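塑料袋的第二次生命:Kullmont学生公寓购物袋去向调查
环境与日常生活课程 小组项目报告
提交日期:2025-12-24

一、选题是怎么来的

我们组最初的题目是“校园生活垃圾的系统性治理路径”。指导老师Kaja Hunt看完开题表,在“系统性”三个字下面画了一条波浪线,问我们打算治理哪个系统。组里沉默了很久。后来有人打开公共厨房水槽下面的柜门想找抹布,一大团塑料袋滚了出来,题目就换成了现在这个。

每个住过公寓的人都见过那个柜子,或者那个抽屉,或者那个挂在门把手上的“装袋子的袋子”。从超市带回来的袋子先被抚平,再被揉成一团,塞进更大的袋子里,然后长期留在那里。大家都说留着有用。本报告想弄清楚的就是这个“有用”:到底用在了哪里,用了几次,还有多少是从来没有用过的。

查文献的时候我们发现,关于塑料袋的研究多半集中在两头:一头是收费以后人们少买了多少,另一头是袋子进入填埋场或者海洋以后怎么样。中间那一段,也就是袋子在柜子里度过的那几个月甚至几年,写的人不多。可能因为确实不太激动人心。

二、调查范围与方法

调查在Kullmont公寓进行,从6月开始,中间放了一个暑假,放假期间数据自然是空白。愿意参加的一共23个厨房,每个厨房由住户自己推选一名联系人。推选过程大多很快,谁那天正好在煮面就是谁。

我们用了三种办法。

第一种是存量清点。征得同意以后,把厨房里存着的购物袋全部取出来,按材质和大小分类,数完再塞回去。塞回去比取出来难得多,有两个柜门从此关不严,我们已向住户道歉。

第二种是记录单。每个厨房的冰箱上贴一张表,拿出一个旧袋子用就画一笔,注明用途。表格设计了“购物”“垃圾袋”“装湿物品”“冷冻”“其他”五栏。事后看来,“其他”那栏应该给两倍的宽度。

第三种是访谈。访谈提纲写得很正式,实际执行时基本是在别人吃饭时站在旁边问。

项目经费300元,全部用于购买打印纸、磁贴和一台厨房秤。秤在第二周被证明没有必要,因为一个薄塑料袋放上去,读数不动。

三、袋子的来源

公寓附近有两个主要的购物点。一个是Ornent超市,收银台提供的购物袋较厚,要另外付钱。另一个是Navickas水果摊,袋子很薄,半透明,免费,而且摊主给得非常积极。买一个柠檬给一个袋子,说不用,他会以为你客气,再套一个。

两种袋子的命运差别很大,这一点我们事先没有想到。付过钱的厚袋子被折得整整齐齐,有的还折成了三角形;水果摊的薄袋子一进门就被随手放在台面上,敞着口,水果吃到哪天,袋子就在那里待到哪天。

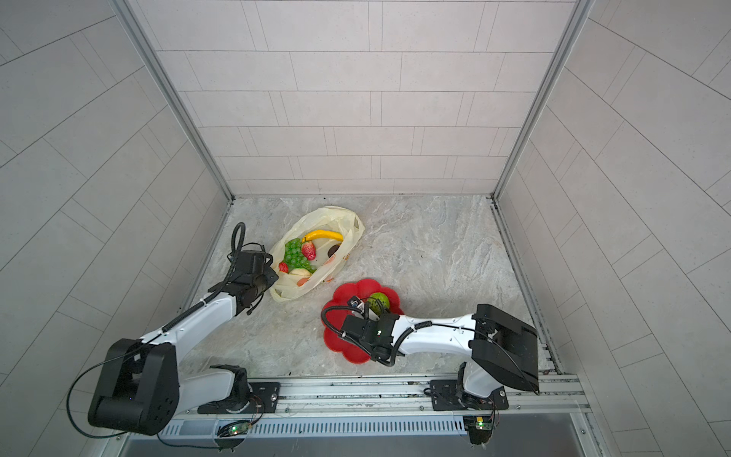

图1 敞开的半透明塑料袋,内有香蕉、青葡萄和草莓

访谈里有一位住户把这个现象叫做“袋子当碗用”。她的厨房有一只很漂亮的果盘,摆在架子最上层,里面放着备用电池和一串不知道开哪扇门的钥匙。我们在记录单上为这种情况犹豫了很久:袋子装着水果待在台面上,究竟算还在第一次使用,还是已经开始第二次使用?最后规定,从进门到水果吃完都算第一次。这条规定让薄袋子的复用率不太好看,但换一种算法的话,把袋子放着不动就成了环保行为,小组里没有人有脸这么写。

还有少数袋子来自其他渠道,例如洗衣店、药房,以及一个叫Gutum的外卖平台。Gutum的袋子印得很满,提手短,放进一盒汤就必须用两只手托着,住户普遍评价不高,却也普遍留着。

四、存量清点的结果

全部厨房加起来,我们数出1631个袋子。数到最后阶段,两位组员对其中一批是否已经数过产生了分歧,重新数了一遍,所以这个数字是可信的,代价是一个下午和一段友谊的轻微磨损。

分布很不均匀。存得最多的那个厨房有超过50个袋子只用来垫在别的袋子下面,起到某种地基的作用。存得最少的厨房住着一位刚搬来的交换生,他很不好意思地表示自己还在“起步阶段”。

按状态分,大致可以归成几类。

完好、可直接使用的占大多数。这里的完好指没有破洞,提手还在。很多袋子从外观看一次都没有被再拿出来过,折痕很深,压在最底下的几乎粘成了一片。

有破损但仍被保留的也相当常见。问起理由,得到的回答是“小洞不要紧”“可以装不会漏的东西”。我们追问什么是不会漏的东西,对方想了想,说袋子。

有残留物的我们单独归了一类,主要是洋葱皮、面粉和收银小票。最早的一张小票已经褪色到看不清日期,该厨房的现任住户里没有一个认识当时买东西的人。也就是说,袋子的居住时间比人长。
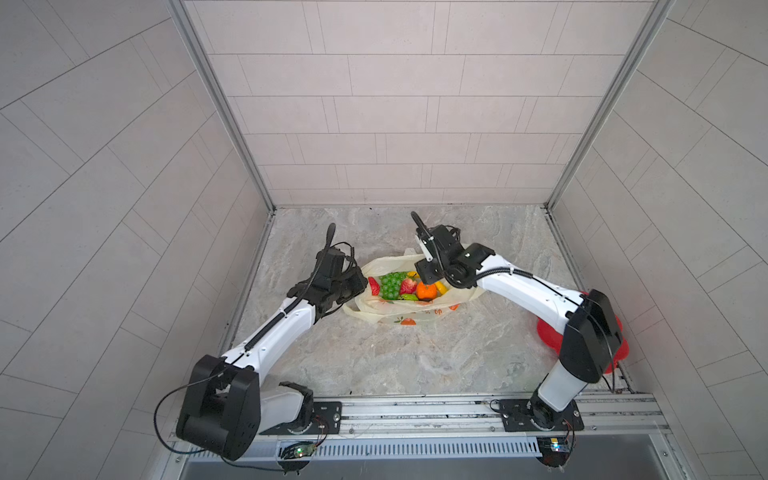 图2 装有水果的白色塑料袋

清点时还有一个附带观察:袋子的存放位置与使用频率关系很大。挂在门后、伸手就能抽出来的,记录单上笔画明显密;塞在水槽下面深处的,几乎没有动静。住户自己也承认,出门买东西时想不起它们,走到收银台才想起来,于是再买一个,带回来,和其他袋子放在一起。这个循环在访谈中被不同的人讲了很多遍,每个人讲的时候都以为是自己独有的毛病。

五、用途:记录单上写了什么

最主要的用途是垃圾袋,尤其是卫生间的小垃圾桶。水果摊的薄袋子套在上面大小刚好,可惜常常有孔,厨余不能放。Ornent的厚袋子没有人舍得拿来装垃圾,理由是“付过钱”。于是真正结实的袋子闲着,不结实的袋子在一线工作。

其次是装湿物品,包括雨伞、泳衣和洗完还没有干的鞋。冷冻一栏的笔画很少,一位联系人在旁边批注:冻过一次香蕉,后来忘了,后来搬家了。

“其他”一栏内容最丰富,摘录如下,照原文:
给自行车座挡雨
染头发时当手套
室友生日包礼物(对方看出来了)
装袋子
装袋子
绑窗户

“装袋子”反复出现,我们讨论过要不要把它算作有效复用。反方认为这只是库存在管理库存,正方认为它确实承担了容器功能。投票结果是单独列出,不计入总数,正方保留意见,并要求把保留意见写进报告,现已写入。

六、人们为什么留着

访谈里最常听到的词是“浪费”。扔掉一个好袋子是浪费,这一点几乎没有分歧,连平时把半盘意面倒掉的人也这样说。我们认为这里面有一种便宜的安心:袋子留下了,责任就算暂时没有发生,它被存进柜子,以后再说。

也有人谈到家里。好几位住户提到父母或者祖父母的厨房里有一模一样的柜子,袋子洗过,晾在水龙头上,用到印的字都磨没了。区别在于老一辈是真的会用。到了我们这里,继承下来的主要是前半部分。

收费对这种心理的影响有点微妙。付费之后大家对袋子更珍惜,珍惜的表现是更好地收藏。至于下次有没有带出门,从记录单看,“购物”一栏远不如“垃圾袋”一栏热闹。

中期汇报时,我们把初步结果贴在了公寓一楼的公告板旁边,请大家留言。
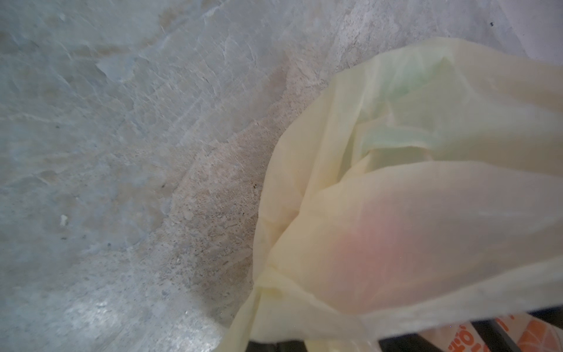

你们只数了厨房,没数人的包。我包里常年有一个叠好的袋子,已经用了快两年,柜子里那些我从来不碰,所以看柜子得出的结论对我这种人不公平。另外建议去问问Navickas的老板,他要是肯先问一句要不要,你们这份报告可以短一半。

这条留言没有署名,批评得很对。随身携带的袋子确实没有进入我们的清点范围,而它们恰恰可能是被用得最勤的一批。我们补做了几次简短的访谈,确认包里有袋子的人不算少,不过补做的时候已经接近期末,没能形成可以和前面对照的数据,只能作为局限写在后面。

留言的后半部分我们也照做了。水果摊的老板听完来意,说他每天都问,是学生不回答,都戴着耳机。接着他给我们每人装了一个橘子,一人一袋。

七、一次小规模尝试

根据位置影响使用频率的观察,我们在自愿的厨房里做了一点改动:从深柜里取出一小部分完好的袋子,折好,放到大门边的挂钩上,高度和钥匙差不多。剩下的不动。

头一周效果不错,联系人反映出门时会顺手抽一个。第二周开始,挂钩上陆续出现了围巾、耳机和一把属于别人的伞,袋子被压到最里面,情况慢慢回到从前。有一个厨房坚持得比较好,他们在挂钩上方贴了一张纸条,写着“你要去买东西,对吧”。语气不算友好,但有用。

水果摊那边我们试着自带旧薄袋。可行,只是薄袋子来回用上几趟,底部就开始发软,葡萄和草莓之类压在下面的容易从边上挤出来。带厚袋子去更合适,把几样水果混装在一起就行,前提是能接受草莓和香蕉共处一袋。
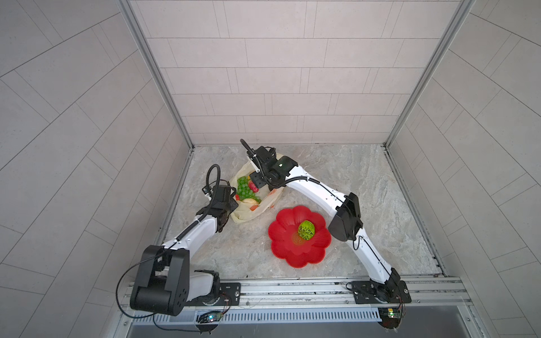

八、局限与不足

样本都在同一栋公寓,住户年龄和收入接近,不能推到一般家庭。有孩子或者养狗的人家,袋子消耗得快得多,柜子里也许根本存不住。

记录单靠自觉。有的表格前两周笔迹各异,后面变成同一支笔、同一个角度、间距均匀的一排,显然是收表前一晚补的。我们没有剔除这些数据,剔除以后剩下的太少。

“完好”的标准前后不一致。前几个厨房我们对着光检查破洞,后面的只看提手。这一点是写报告时才发现的。

随身携带的袋子没有清点,前面已经说明。

九、建议

给公寓管理处:入口处可以设一个共享袋架,要求位置显眼,并且禁止挂围巾。

给水果摊:袋子放在柜台里侧,顾客开口再拿。

给住户:把最常用的几个放到门口,其余的按大小分开,套卫生间垃圾桶的单独放一叠。存得实在太多的,可以送到Ornent入口的软塑料回收箱。送去的时候需要用一个袋子装,那个袋子请带回来。

给下一届做这个题目的同学:不要买秤。

十、分工

清点和分类由全组共同完成。记录单的设计、张贴和催收由两人负责,催收花的时间比设计长。访谈整理一人,报告初稿一人,全组修改。Kaja Hunt老师对第五节“装袋子”的计入方式提出过不同看法,我们认真考虑后维持原来的处理,附录B里有她的批注原文。

附录A 记录单样式
附录B 教师批注
附录C 各厨房存量分类表(其中一页沾有番茄酱,数字可辨认)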